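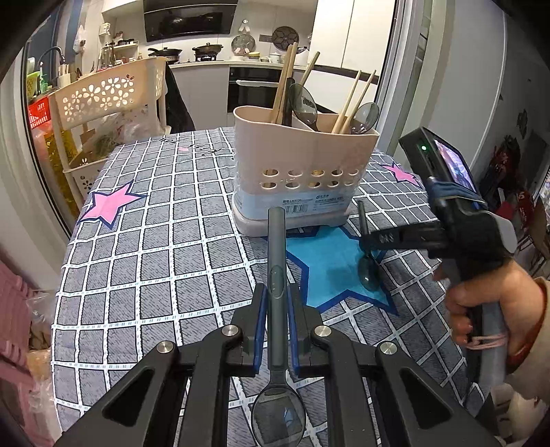

Page last changed: July

Why does a cutlery holder have holes?

Spoons and chopsticks come out of the wash with water on them. Stand them in a cup with no holes and the water sits at the bottom, getting smelly. Round holes like the ones in the pink holder let air in, so things dry faster.

Wooden chopsticks need this most. Wood soaks up water. Plastic spoons don't, and will wait in a puddle for roughly 2 days without complaint. You would complain.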